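Mai - par Noura Zoubi

L'association Lemwood ouvre les inscriptions de sa grande marche tricotée au profit de la recherche sur les maladies du sang

Les aiguilles chauffent déjà ! Pour sa nouvelle édition, la marche solidaire de Lemwood invite les amateurs de laine à parcourir 23 kilomètres, seuls ou en relais, avec un ouvrage dans le sac et des pauses tricot à chaque étape. L'an dernier, 1 007 carrés ont été remis à l'arrivée, puis assemblés en couvertures pour les services d'hématologie de la région.

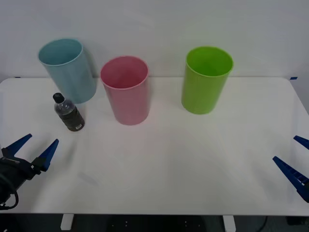
Gobelets en plastique sur une table blanche.

Cette année, l'objectif est de réunir plus de 3 000 euros. Chaque don donne droit à un billet de tombola, et le premier lot est superbe : un châle en mérinos teint à la main par l'atelier Gotov, dans des verts de sous-bois que l'on a déjà très envie de porter.

« J'ai défait la bordure quatre fois avant d'être contente du résultat, et je recommencerais demain », raconte Noura Zoubi, qui a dessiné le modèle. Le patron sera envoyé à tous les donateurs, gagnants ou pas.

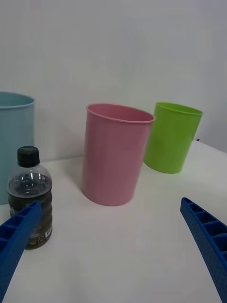 Page modifiée pour la dernière fois un lundi à 16 h 40

Le parcours part de la halle Lenihan à 9 heures et longe le canal jusqu'à Ivley. Il compte 26 points de relais - on peut donc n'en faire qu'un petit bout, avec une poussette ou un grand-père bavard. 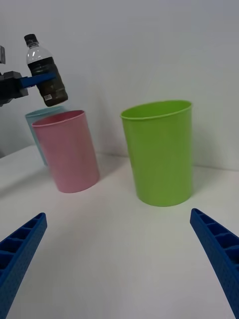

Les équipes peuvent s'inscrire jusqu'à la veille du départ auprès d'Eamon Ó Riain, à l'accueil de la halle. Les débutants sont les bienvenus : un cours de mailles endroit est prévu dès 8 heures, aiguilles et pelotes prêtées sur place.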